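Netora Knitting Machine: Set-Up Guide

Section 4. Casting on and knitting the first rows

Complete Section 3 (clamping the bed and checking the needles) before you start.

1. Push all needles back to position A. Slide the carriage to the right side of the bed.

2. Bring 30 needles forward to position B, with half on each side of the center mark.

3. Thread the yarn through the rear guide, the tension spring and the front eyelet. Pull out enough yarn to reach the table.

4. Set the tension dial to 7 for medium yarn. For Jasthorpe or other fine yarns, use a lower setting and knit a test swatch first.

5. Lay the yarn in the carriage feeder and close the gate until it clicks.

6. Move the carriage to the left in one steady pass. Hang the cast-on comb on the loops.

7. Set the row counter to zero and knit 10 rows.

CAUTION: Do not force the carriage if it jams. Lift the release lever, take the carriage off the bed and free the caught stitches by hand.

Note: The Oston ribber uses a different cast-on. See Section 6.

Care of finished pieces

8. Remove the piece with waste yarn and let it rest overnight before you measure it.

9. Wash by hand in cool water. Dry flat, away from heaters.

10. Store knits folded, with soft fabrics kept apart from anything with hooks or zippers.

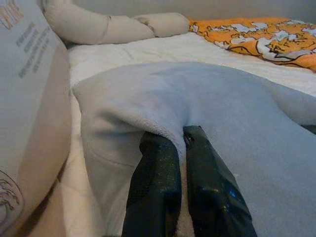
Light gray fleece with a fuzzy nap.

Oil the needle bed every 2,000 rows, using only the oil supplied. Wipe off any excess before you knit with pale yarn.

Revised October 8, 2024. Text by Xolani Steyn, checked by Kenneth Estrella.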